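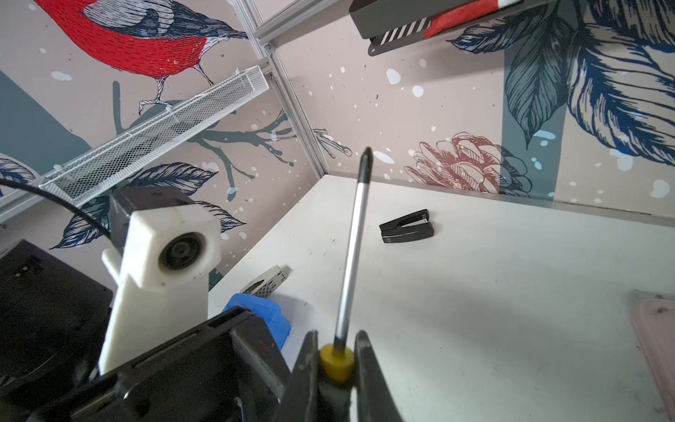

夹爪夹持黄柄螺丝刀，左侧白色打印支架上装有镜头。

Steline 桌面工作单元使用评测：安装、养护与检修

发布部门：Dralbridge 设备评测室
执笔：Concetta Parisi
评测地点：Zavala 实验楼

一、评测对象与范围

本次评测的对象为 Steline 桌面工作单元，由 Plurley 供货并提供首次安装指导。该单元以铝型材立柱搭建围合框架，内置白色台面，配单臂机械臂一台、两指夹爪一只及腕部镜头组件。我室所用单元自五月投入运行，至本文定稿时累计运行575小时，运行日志登记停机事件7起，均已处理完毕并归档。

我室此前发布的设备评测多以性能指标为主，对设备到场后如何安装、如何养护、出现故障后由何人以何种方式恢复，着墨较少。各使用部门在意见征集中多次提出，希望看到这方面的内容。本文即按此要求撰写，抓取速度、重复精度等指标不在讨论之列，需要者可向我室调阅测试记录。

本文所述情况仅针对我室所用的一台设备。不同批次的零部件可能存在差异，采购前应以供货方书面确认为准。

二、开箱与框架安装

单元以分箱方式到货，框架、台面、机械臂、末端组件各自独立包装。箱内附装箱单，逐项核对未见缺件。紧固件按安装步骤分袋，袋上标有步骤编号，与手册一致，这一点值得肯定。

框架安装总体顺利。型材槽口加工规整，角件可以直接滑入，无需敲击。安装人员应当注意立柱的先后次序：手册要求先立后方角柱，再装两侧横梁，最后落台面。我室首次安装时为便于搬运先行落下台面，结果后方角柱底部的紧固螺钉被台面遮挡，不得不将台面重新抬起。手册对此次序仅以编号体现，未作任何提示，建议供货方在再版时补充。

框架锁紧前应测量对角线。我室的做法是先将全部角件预紧，测量并校正后再逐一锁死，锁死时按对角顺序进行。台面的水平由底部调节脚控制，调节脚行程充裕，但锁紧螺母与底板间隙偏小，普通扳手不易伸入，需另备薄型扳手。随机工具包内没有这一件。

围板为可更换式，可选素色或印有图案的版本，两者的安装方式相同，均由型材槽压入。压入时自上而下，速度宜慢，两人配合为好。围板压入后不宜反复拆卸，我室曾因调整走线拆下一块侧围板，重新装入时下缘出现轻微翘起，后以压条处理。

侧壁网格置物架及上方搁架为选配件。网格架重量轻，挂装方便，可用于临时放置待用物件。使用部门应当明确规定何种物品可以上架，尤其不得在搁架边缘放置可能滑落至机械臂工作范围内的重物。软质物品垂落搁架前缘时，也应确认其不进入机械臂的运动包络。

三、末端组件的安装

末端组件是本单元安装中耗时最多的部分，也是后续停机事件的主要来源，故单列一节。

夹爪本体通过法兰与机械臂末端连接，定位销配合良好，拆下重装后无需重新标定夹爪坐标。该项设计为日常检修节省了相当多的时间。法兰螺钉应使用力矩扳手分次拧紧，手册给出了力矩值，但表格排在附录之中，正文安装步骤未作引用，初次安装人员很容易忽略。

镜头由白色的三维打印支架固定，支架再与后方深灰色壳体相连。打印件表面较粗糙，对功能没有影响。需要重视的是打印件与金属件之间的紧固。打印材料在长期压紧状态下会产生一定程度的蠕变，紧固力随之下降，镜头朝向可能发生细微偏移，而这种偏移在外观上难以察觉。我室的停机记录中有一起即由此引起，表现为夹取位置逐渐偏向一侧，操作人员起初判断为机械臂零位漂移，重新校零后现象依旧，最终在检查支架时发现螺钉已有松动。

处置方式如下：拆下支架，清除螺孔内的碎屑，在螺钉头下加装平垫圈，按较低力矩重新紧固，静置一晚后复紧一次，再做镜头外参标定。加装垫圈后，至今未再出现同类情况。我室已向 Plurley 反映，对方答复将在后续批次中随机附送垫圈。

线缆走向同样需要认真对待。镜头线缆从末端引出后，应当留出弧形余量，使腕关节在全行程转动时线缆不受拉扯。余量过小，插头受力；余量过大，线缆可能与夹爪侧面或台面物品发生勾挂。手册给出的走线图只画出机械臂处于初始姿态时的情形，对腕部翻转后的状态没有说明。建议安装人员在固定线缆之前，以手动低速模式将腕关节依次转至两端极限，观察线缆形态，确认无误后再上扎带。扎带不宜过紧，剪切后的断口应朝向外侧，以免磨损线缆外皮。

四、首次通电与标定

首次通电前，应确认急停按钮处于可触及位置，台面上无遗留工具。通电后控制软件自动执行自检，自检界面以文字方式逐行列出结果，内容清楚，但翻译质量参差，个别报错信息的中文与英文含义不符。在问题得到改正之前，建议操作人员将界面语言设为英文，或将两种语言的对照表张贴于设备旁。

标定分为夹爪行程标定、镜头标定、台面平面标定。夹爪行程标定由软件自动完成，操作人员仅需确认指间无异物。镜头标定需使用随机附带的标定板，标定板应平放在台面上，四角压实。台面平面标定要求夹爪持一细长物件轻触台面若干位置，手册推荐使用随机探针，我室也试用过螺丝刀一类的长杆工具作为替代，方法可行，但杆件在指间的倾斜会直接带入标定误差，正式标定时仍应使用探针。

标定结果以文件形式保存于控制器。我室要求每次标定后将文件另行备份，并在文件名中注明操作人。此项要求在一次控制器存储故障中发挥了作用，设备当日即告恢复。

五、日常养护

随机手册列有养护项目16项，按每日、每周、每月划分。我室依照执行后认为，多数项目设置合理，个别项目的周期需要调整。

每日项目以清洁和目视检查为主。白色台面容易显现污点和擦痕，这对镜头识别有一定干扰，尤其在识别小型深色物件时，台面上的污点可能被误判为目标。清洁应使用微湿软布，不得使用含研磨颗粒的清洁剂。我室曾有人员使用擦拭金属件的清洁膏处理顽固污渍，污渍去除后该处表面光泽发生变化，反而形成新的干扰区域。

夹爪指面的清洁在手册中被列为每周项目，我室认为应当改为每日。夹持圆柱形手柄一类的光滑物件时，指面上的油污会明显降低摩擦力，物件在抬升或转腕过程中容易转动。指面以无纺布蘸取少量异丙醇擦拭，待完全挥发后方可投入使用。擦拭时应断开夹爪使能，此条须严格执行。

镜头表面的清洁以气吹为先，气吹不能去除的再用镜头纸。擦拭时应以另一只手扶住支架，避免侧向力传至紧固部位。

每周项目中，线缆检查最为要紧。检查人员应沿线缆全长以手触摸，注意有无硬化、压痕或外皮破损，并逐一检查插头锁扣。型材角件的复紧被列为每月项目，在设备投入运行的初期，建议提高频次，待框架应力稳定后再恢复手册周期。

机械臂关节部位的缝隙和凸棱容易积尘，宜用软毛刷清理，不得以压缩空气直吹。手册没有说明原因，经向供货方询问，答复为高压气流可能将粉尘推入密封圈内侧。此类说明对操作人员遵守规程很有帮助，应当写入手册。

六、检修情况

7起停机事件中，与末端线缆及插头相关的居多，其余涉及前述支架松动、控制器存储故障以及一次夹爪指尖更换。

线缆类故障的典型表现是镜头画面间歇中断，机械臂在某些姿态下工作正常，在另一些姿态下报错停机。排查时应先将机械臂停在报错姿态，不要急于复位，随后轻触线缆各段，观察画面是否恢复。若复位后再查，故障往往不再出现，检修人员容易得出设备正常的错误结论。我室前期即因此延误了一次排查。

更换线缆的操作本身并不复杂，但须拆开深灰色壳体的侧盖。侧盖螺钉尺寸较小，且位于壳体与夹爪本体之间，可用空间有限，应使用杆部较长的螺丝刀。随机工具包所附螺丝刀杆部偏短，手柄会与夹爪本体相碰，螺丝刀无法保持与螺钉同轴，强行操作有滑牙风险。建议各部门自行配备长杆螺丝刀，刀头尺寸在采购前与实物比对。

夹爪指尖属于易损件，更换时将夹爪张开至最大，断电，松开固定螺钉后沿导向取下。新指尖装入后，左右两指应当对齐，允许偏差为2毫米以内，超出时需加装垫片。我室更换后测得结果符合要求，未加垫片。指尖更换后必须重新进行夹爪行程标定，软件不会主动提醒，漏做时设备仍可运行，但夹持力会偏离设定值。该项缺陷已向供货方提出，尚未收到修正时间。

所有检修作业均应在急停按下并挂牌的状态下进行。确需带电排查的，须有第二人在场，并将运行速度限制在手动低速档。

检修完成后的验收，我室采用固定的物件组合进行：将长杆工具、订书机及若干形状圆滑的小件分置于台面，由设备依次夹取并放回。选择上述物件，主要考虑其外形和重量分布各不相同，长杆工具易在指间倾转，订书机重心偏置且侧放时可夹持的面较窄，圆滑小件则对指面状态敏感。验收中任一物件出现滑脱，应返回检查指面清洁与行程标定，不得以提高夹持力的方式使其通过。

夹取长杆工具时，还应查看杆端与围壁的距离。夹爪坐标仅计算至指尖，杆件伸出部分如未在软件中登记为附加长度，设备转腕时不会自行避让。登记入口位于工具设置菜单之下，层级较深，建议设为快捷项。

七、备件与技术支持

Plurley 提供的备件清单较为完整，指尖、线缆、打印支架、紧固件均可单独订购。线缆的供货较慢，我室第一次订购时曾因等待备件而推迟恢复运行，此后即在库内常备一套。打印支架的模型文件经申请可以获得，有条件的部门可自行打印，但应使用与原件相同的材料，并在更换后重新标定镜头。

技术支持以邮件方式为主，答复内容专业，能够结合日志文件给出具体判断。对于涉及手册错误的反馈，对方态度认真，修订进度则不尽一致。电话支持仅在上午开放，对于安排下午检修的部门不够便利。

培训方面，首次安装时供货方派员到场，讲解以操作为主，检修内容较少。我室后来自行编写了一份末端组件拆装规程，内部人员可在文件系统中查阅，其他单位如有需要可来函索取。

八、评测意见

综合安装、养护及检修各环节的情况，我室对 Steline 桌面工作单元给予“推荐采购，附条件”的意见。

框架结构可靠，安装难度适中，法兰定位准确，易损件更换便利，上述各项达到或优于我室对同类设备的要求。末端走线的设计及说明存在不足，打印支架的紧固方式有待改进，随机工具包与实际检修需要不相匹配，中文界面及手册需要校订。

拟采购的部门应落实以下事项：

与供货方书面约定镜头支架附带垫圈，或在验收前自行加装；
同时订购末端线缆备件；
配备长杆螺丝刀、薄型扳手及力矩扳手；
指定专人负责标定文件的备份；
将夹爪指面清洁列入每日点检表。

人员配置方面，本单元的日常运行可由一名受过培训的操作人员承担，检修则应由熟悉末端组件结构的人员执行。两项职责由同一人兼任的，须另行指定复核人，复核人应在检修单上签字。

关于围板样式，部分使用部门询问图案围板是否影响镜头识别。我室仅就本台设备所用围板进行过观察，镜头朝向台面作业时未见因此产生的报错，镜头抬高朝向侧壁的工况未作专项测试，暂不提出意见。有此类需求的部门可先行借用设备试验，借用申请送 Zavala 实验楼设备评测室登记。

对本文内容有异议或补充的，请附运行日志或检修单复印件，寄送执笔人 Concetta Parisi。供货方对手册作出修订后，本文相关段落将同步更新，旧版存档备查。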